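Skunix now says its hand-held gripper needs no routine care beyond "an occasional wipe". We have had two pairs from them since January and I don't believe it.

The pads go first. They are the blue ribbed sort, and the ribs fill up with lint from anything woven. Bedding is bad, towels are worse. A wipe moves the fluff along the groove and leaves it there. Jiahui Kong at Firbridge uses a dry nail brush, stroked along the ribs and never across, and we have copied her. Szalai sell a cleaning paste for the same job at a price I won't print. We tried it on one pad and couldn't tell which one afterwards.

Then the pivots. The handbook asks for a drop of light oil on each pin every 244 hours. I would like to know who arrived at 244, and on what fabric. Oil near a pad that spends its day on pale cotton is asking for trouble, so we put ours on with a cocktail stick, work the fingers open and shut a few times, and leave them on kitchen paper overnight. Check for side play first — hold one finger still and rock the other. If it clicks, oil won't cure it and you want a new pin.

Linkage bars: look for hairline cracks at the corners of the triangular cut-outs. I haven't found any yet, but a thin bar with a hole in it deserves a look.

Setting up takes longer than the sales sheet admits. Close the fingers on a strip of paper and pull. If it slides out at one end and grips at the other, the pads aren't meeting square. Slacken the pad screws, close up again, tighten. Do this before zeroing the opening width, or you will be doing both twice, as I did.

Stisevach have promised a quick-change pad. They promised it last time as well.

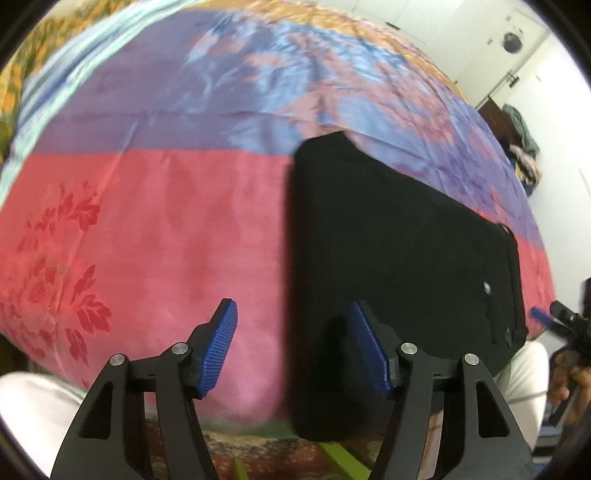 Workshop notes

Black fingers, blue pads, a bag lying on a printed cloth: ordinary enough work, and the sort that care instructions ought to be written for. The pivot pins are the round silver ones at the joints, in case your handbook has the same murky drawing as ours. Spare pins come in packs of four, ordered through Firbridge.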